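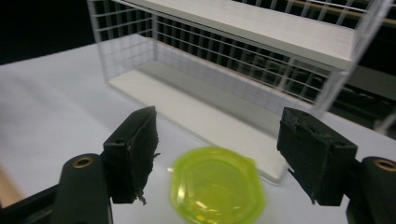 Good afternoon, and thank you for coming to Flindside on a warm Tuesday. My subject today is small kitchens, and most of all the one piece that people buy first and use badly: the wire shelf. I lived for six years in a kitchen where I could touch both walls, so I speak from my own mistakes. Look at the rack with its flat board on top and its flat panel at the bottom. You have two levels on the same piece of table, and the green cup in front of it can go on either one. The question for the next minutes is which one.

(Wait here. Let people say "top" or "bottom". Do not answer yet.)

First point: reach. In my classes I ask people to pretend they are thirsty and half asleep. Almost all of them reach for the upper board. So cups that you use every morning go up, and the cups for guests go down. Baltasar Figueroa does the contrary in his cafe, and he has good arguments, but he has 40 cups and a person who washes them.

Second point: the wires. An open side lets the air pass, and you can see what you own. It has also a bad side — narrow things fall through, and dust collects where two wires cross. I clean mine with an old toothbrush once a month. It is boring work. Put on the radio.

(If there is time, tell the story of Mared and the teaspoons. Short version only!)

Third point: measure before you buy. I bought a rack 400 millimeters long for a space which had 40 millimeters less. I kept it in the hallway for one winter, with shoes on it. Measure the height too, with the tallest cup standing, and leave space for your hand above it. In my kitchen the lower level is 186 millimeters high, and this is enough for cups and small bowls, but not for the oil bottle.

Fourth point: plastic and glass. I keep them apart. Plastic cups are light and jump when somebody pushes the rack, so in my home they stand at the end and the glass stands in the middle. Rodrigo Ortuño asked me last year if one can stack them. Yes, but two high, and only when they are dry inside.

(Drink water. Ask who has a shelf over the sink. Usually many hands.)

Homework for September: empty one shelf, wash it, and put back only what you used that week. The rest goes in a box with the date on it. Bring the list of what stayed in the box, and we will read some of them together.

Questions now. The microphone is with Mared Ellis, on the left side.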